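Review: Trolard Divided Bench Tray for Hand Setup Work

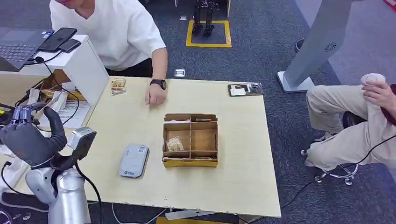

Filed under: Workcell Accessories / Setup and Maintenance

July 4, 2021
Reviewed by Gemechu Endale

The Piltia laboratory uses the Trolard tray when setting up a multi-fingered robot hand for small-item handling. Our unit is a plain cardboard organizer with tan dividers, placed in the middle of a light wooden table within reach of the hand. A small snack packet in one of the lower compartments serves as the test item.

Setup is brief. The tray is squared to the table, the wrist sensor is checked against the compartment walls, and the finger closing limit is entered on a scale of 0 to 255. We begin at 41 and raise the value in steps of 10. The open grid gives the operator a clear target — an advantage when the wrist has been removed for service and must be realigned.

Wear is the main concern. Cardboard dividers soften under repeated fingertip contact, and Trolard supplies no replacements. Eoin Brennan, who maintains the cell, inspects the corners before each session and examines the wrist cable for rubbing along the arm. The tray also slides on a smooth tabletop unless it is taped down.

Recommended for setup and light testing. A heavier tray is advised for runs beyond 2000 cycles.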